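3.2 Countdown holds and the decision to recycle

In this section we consider the holds which were called during the launch campaign of the Forkbridge sounding rocket, and how the launch team decided each time between waiting and recycling the countdown. By recycling we mean going back to an earlier point of the countdown procedure and starting again from there, with the same propellant on board. A scrub means that the attempt is ended and the tanks are drained.

The countdown procedure had 162 steps in the version used for the first attempt in April. Tamiru and Gebreyes had written it for a vehicle with solid motor, and the steps for loading of liquid oxygen were added later by Tilahun. For this reason the numbering is not continuous, and in the log of the first attempt some steps appear under two numbers. We have kept the numbers as they are in the log, so that the reader can compare with the appendix.

During the first attempt the hold was called at step 118, when the pressure in the oxidizer tank was rising faster than the model predicted. The limit for this step was set to 21 bar. The launch director, Lemma, decided to wait. The waiting itself was correct according to the rules, but the rules did not say how long a hold at this step may last. The helium supply was used during all this time to keep the valves closed, and when the pressure was again inside the limit, the helium was no longer enough for the engine start. The attempt was then scrubbed.
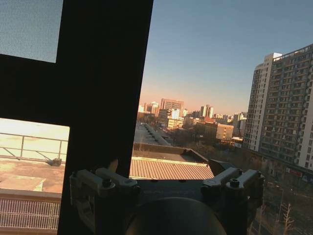

Figure 3. View toward the window, with the gripper fingers spread.

For the second attempt, on 27th September, each step after the start of loading received its own maximum hold time. These times were computed by Hồ from the helium consumption measured in April, with a margin for a leaking valve. If the maximum time is passed, the procedure goes automatically to the recycle point, and the launch director may only choose between recycle and scrub. A longer wait is not allowed. We discussed at length if this takes too much freedom from the director. Lemma was first against the rule and later accepted it, under the condition that holds for weather are excluded.

The second attempt had 2 holds. The first was for wind above the launch rail and falls under the weather exception. The second was called at the same step 118, again for tank pressure, and it ended before the maximum time was reached. The ground computer recorded over 3,000 pressure samples in this period, and they show that the pressure follows the ambient temperature of the feed line with a delay - a behavior which was missing in our model. The corrected model is given in Section 4.

It should be noted that the two attempts are not fully comparable. The feed line was shorter in the second attempt, and the insulation on the lower part was replaced. We can therefore not say how much of the improvement comes from the new hold rule and how much from the hardware. A test with the old line and the new rule was planned - but the old line was already cut for use in the engine stand.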